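4.2 What people said about the housing allowance

I'll admit I went into this part of the study thinking base pay would be the thing everyone wanted to talk about. It wasn't! We sent the survey to service families living off post near Pranby, got 577 usable replies, and the open comment box filled up with housing, housing and more housing (plus a fair bit of grumbling about parking, which I've left out).

The trouble mostly starts with a move. A family gets orders, the allowance switches over to the rate for the new place, and the old lease keeps running. Hemant Solanki, who coded the comments with me, started calling this "the overlap," and I've kept his word for it because I couldn't come up with a better one. In our sample the median overlap was 20 days. That may not sound like much, but if you're a junior sergeant with two kids and a deposit to put down, it hurts. One wife wrote that they'd eaten through their savings "before the boxes were even open."

We also asked whether people knew they could request an advance on the allowance. Only 60 percent said yes, and I was honestly surprised, given how often it comes up in the welcome briefings. Younger couples were less likely to know, and so were families on their first move (there's a lot of crossover between those groups, so please don't read too much into the split in Table 2).

Verbruggen's earlier work on relocation costs found that families leaned on credit cards to get through the first month. We saw the same thing, though our people also borrowed from parents a lot, and I don't think his questionnaire gave them a box for that. I'd love to see somebody ask it properly. The May follow-up, which I get to in Section 5, went back to the families who reported an overlap and asked how long it took them to feel square again.

Figure 3. Dining table and potted plant, computer rendering.

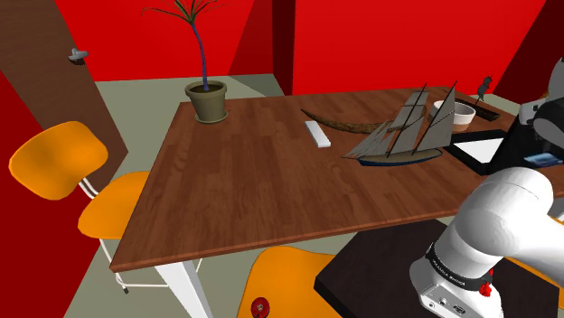

Page 20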